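Brindach, the second album by Stasiv
Filed under: Reviews, Hip-hop

The first thing to say about Brindach is that it is long. The second is that Stasiv knows it is long, because he stops halfway through track nine to ask whether we're all still here. I was, but I had made a sandwich.

For anyone joining late, Stasiv is the rapper whose debut, Furnia, came out on a run of 200 cassettes and then spread in the way cassettes don't, which is to say somebody ripped one and put it everywhere. It had a great deal of tape hiss and one perfect song, "Coat Check," about waiting for a woman who had already left by the other door. People who own the original tape will let you know they own it. I have the rip. It sounds fine.

Brindach is the follow-up and the first one with money behind it, the money being from Stokix, a label that until recently put out mostly wedding-band funk and a Christmas record. You can hear the budget right away. There are strings on the opener, and they are real strings, and they have been mixed so that you can't possibly miss what was paid for them. Stasiv comes in at the forty-second mark sounding like a man who has been told not to touch anything.

It settles down. "Lender" is the early single and you probably know it by now, with the stuttering organ and the hook about owing your cousin a car. It's better in context, coming out of a minute of phone messages that get steadily less friendly. "Half a Key" follows and is better still. The drums are nearly all rim and no snare, the bass turns up whenever it feels like it, and Stasiv raps the entire second verse as a list of apartments he has been asked to leave. He's a funny writer when he forgets to be an important one.

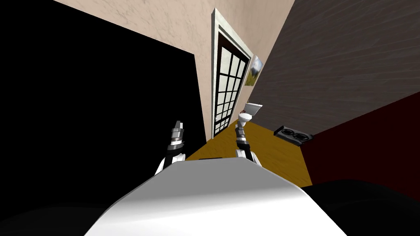

The trouble is that he remembers. The middle of the record is where the important songs live, five of them in a row, all slow, all with a piano that sounds as if it's being played in gloves. "Statement" has a children's choir. "Statement (Reprise)" has the same choir, a little more tired. I don't object to a rapper having opinions about fame after one cassette, but I'd like him to have had a bit more of it first. The line "three thousand faces and I can't find mine" gets repeated until you start to worry about the other faces.

And the guests! There are 7 of them listed on the sleeve, and I could pick out four. One is credited with "presence." The best by a distance is Mirela Leite, who sings the hook on "Ferry Money" in a flat, bored alto that makes everybody else on the album sound as though they're selling something. She's on for less than a minute. I played that minute more than I played the whole back half, and if Stokix has any sense there's a contract sitting on her kitchen table already.

A word on the production, which is mostly by Stasiv himself with some help he thanks in very small type. The hiss is gone. I thought I'd miss it and I did for a song or two, mainly on the quieter intros, where there's now a sort of expensive nothing. What he's kept is the habit of cutting a sample a hair too early, so that every loop trips on its own shoelace. On "Ferry Money" and "Half a Key" it's wonderful. On the choir songs it makes the children sound like they've been interrupted, and they probably had somewhere to be.

I've been living with the vinyl, which comes as two heavy discs in a gatefold with the lyrics printed dark gray on black. You can read them if you tilt the thing toward a lamp and have the patience of a customs officer. Side C has a lovely, deep low end. Side D is crammed – nearly half an hour on there – and the last song, "Brindach" itself, gets thin and spitty just as the horns arrive. The download handles it better. Mine is copy 386 of a numbered edition, a fact that has so far impressed one person, and she was being kind.

There's also a deluxe version with remixes. One of them takes the choir out of "Statement" and leaves the rest alone, and I'd call that less a remix than an apology, but it's the one I'd keep.

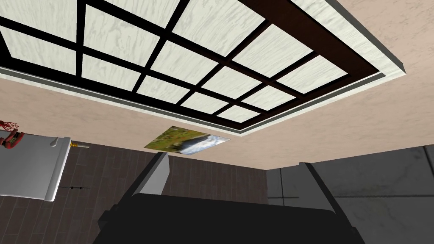 Mirela Leite had her own view of that middle stretch when she was asked about it on a late-night radio show in August. She said she'd told him to cut three of the slow ones, and he had gone away, thought about it, and come back with the reprise. The host asked if she liked the record anyway. She said she liked her part.

So do I, and I like a fair amount of what surrounds it. Take "Lender," "Half a Key," "Ferry Money," the phone messages, the title track in its download form and "Uncle's Percentage" (a goofy two-minute thing near the end with handclaps and a kazoo, or possibly a very bad trumpet) and you have a short record I'd push on strangers. As it stands you have that record wearing a much larger record's overcoat.

The live show may settle it. He's booked into a hall that holds 3540, quite a jump from the back of a furniture store, where I last saw him. That night he did "Coat Check" twice because people wouldn't go home, and the second time he forgot the words and hummed them. I'm told the new show has a string section. I've bought a ticket on the aisle.

Best tracks: Half a Key, Ferry Money, Lender
Skip: both Statements
Play on: the download for side D, the vinyl for everything else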